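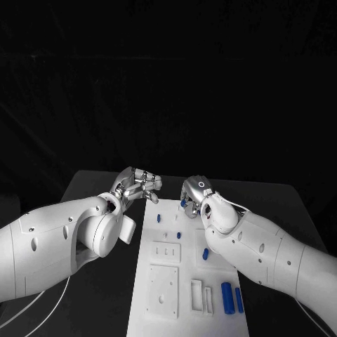 Rimdale peg board league back for summer, sign-ups open now

Peg boards are coming back to the Grisham Hall annex in June. Doors at 6 p.m., boards out by 6:15, and if last year is anything to go by, you'll want to be in line before that.

The Rimdale league started in 2019 with a borrowed room and a shoebox of pegs. Last season 247 people signed up. This year the limit is 300, and 257 of those spots were gone when we went to press. So hurry.

For anyone who missed it: one player, one board, one tray of pegs. You get a pattern card face down. On the bell you turn it over and fill the board to match. Fastest clean board wins the heat. A peg in the wrong hole costs you five seconds, a peg on the floor costs you ten, and yes, they do check the floor.

Some changes this season. The old brown boards are retired. New ones are white, with slightly tighter holes, which regulars who came to the practice night had plenty to say about. "You can't just drop it and go anymore," said Ximena Pereyra, who runs the heats and has two season titles herself. "You have to come down straight. If you come in at an angle it sits there and wobbles, and then you're fixing it with your other hand and you've lost."

Pereyra likes the new boards. Not everyone does. A couple of players asked if the old set could stay in use for the beginner heats and were told no, one set for all, same as the rules have always said.

Pegs are new too. Same length as before, a bit thinner at the grip. Players can't bring their own, and no tape, chalk or rubber fingertips. Gloves were allowed last year for the late heats when the heating was off. Not this year, its June.

Three divisions again: under 12, open, and pairs. Pairs is the fun one to watch. Two people at one board, one hand each, no talking once the bell goes. Last year's pairs final went to a tiebreak after both boards came in clean on the same second, and the tiebreak ran so long that the hall had to be kept open past closing. There is now a tiebreak rule. Two rounds, then split the prize.

Prizes are store credit from Lasto, the game shop on the corner, plus dinner for two at Sầm for the season winner. Sầm is also doing snacks at the back of the hall on finals night, cash only, get there early for the rolls.

Sign-up is at the Lasto counter or at the annex door before any practice night. Eight dollars for the season, under 12s free, pairs pay as one. Bring the form already filled out if you can. The line at the door got silly last year and the first heat went off late becuase of it.

Practice nights are open to everybody, signed up or not. No cards, no clock unless you ask for one. Beginners get the two tables nearest the door and there's usually somebody around to show you how to hold three pegs at once without dropping them, a trick that takes most people a week or so to get.

Parking: the lot behind the annex is closed for resurfacing, use the street or the library lot after 5. Side entrance is the one with the ramp.

Heat lists go up on the annex door the night before each round. If your name's missing, tell the desk before the first bell, not after. Late arrivals get moved to the last heat of the night if there's a free board, and if there isn't, that's your round gone.

Spectators free. Keep the noise down during pairs, please.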